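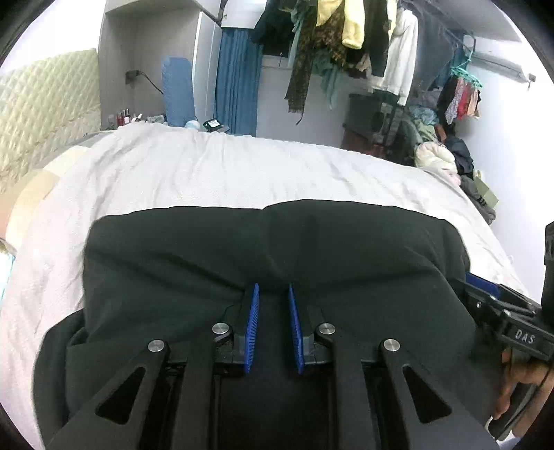
Where can unwanted clothes go this winter? Istdale residents can leave them at the Pedora shop, which takes clean clothing in any size until the end of January.

Oct 15, 2023 — The Pedora clothing collection has opened again in Istdale. Last winter it took in 3547 items, and roughly 84 bags went on to the Çınar hostel. Dark everyday clothes are wanted most. Donors are asked to lay each piece flat on a bed or table, check the pockets and tie any drawstrings before folding.

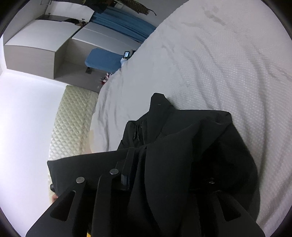

A black garment with a drawstring, lying crumpled on a bed.

Bags can be handed in at 52 Flandetti Row until 4 pm. Shoes and bedding are not accepted.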